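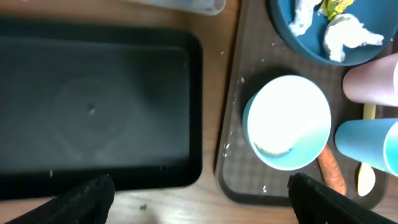

Most of the questions we get at Puvivano come in after a meal, when people have a tray of dishes in front of them and want to know what goes where. So let's start with clearing up, as it's the part everyone puts off. Scrape or shake first, sort second, wash last. Take the paper off the plates before anything else, the way you would with the crumpled white tissues and the little yellow-green wrapper on that teal-blue plate, and then gather up the cups and spoons. Crumbs can wait until the tray is bare, and then one good shake over the trash does it.

Do I need one tray or two?

We're very fond of using 2, and we'll happily talk you into it. Keep one for carrying food out and the other for bringing dirty things back, and you save yourself a lot of walking. A plain dark tray and a patterned one make a nice pair, because you never have to stop and think about which is which (this matters more than you'd expect when you have guests talking to you).

Crumbs keep getting stuck on my patterned tray. What should I do?

Use a dry brush or a dry cloth first, please! Water turns crumbs into paste, and then you're chasing it around for ages. Once the dry bits are gone, wipe with a damp cloth and a drop of dish soap, going from the middle out to the rim, and dry it before you put it away.

Can the plastic cups go in the dishwasher?

Check the bottom of the cup. If it says top rack, believe it. If it doesn't say anything, we'd wash it by hand in warm water with the spoons. Our Roter cups are fine on the top rack, but the light colors stay prettier with hand washing, pinks especially.

What about dried-on food inside a bowl?

Fill it with warm water as soon as you get to the sink and leave it alone while you do everything else. By the time you come back to it, a soft sponge is usually plenty. For porridge or yogurt that sat out since breakfast, a spoonful of baking soda helps.

There's a whole carrot left over. Keep it or toss it?

If it hasn't been bitten and hasn't been sitting out too long, rinse it, dry it and put it back in the fridge. Ours tend to end up in soup the next day. A bitten one goes in the compost.

How do I store trays without scratching them?

Stand them on edge, like books, with a dish towel between them. The Tovico rack holds them nicely, and so does any narrow gap beside the fridge.

Will a wet tray mark my wooden table?

It can, if it sits there long enough. Wipe the underside before you set it down. If you do get a pale ring, let it dry overnight before trying anything stronger. Many fade by morning.

Related
Setting a low table for little ones
Choosing a Baláž serving tray
Removing tea stains from light cups
What to do with the last of the vegetables

Contact us | Shipping and returns | © Puvivano, all rights reserved | Back to top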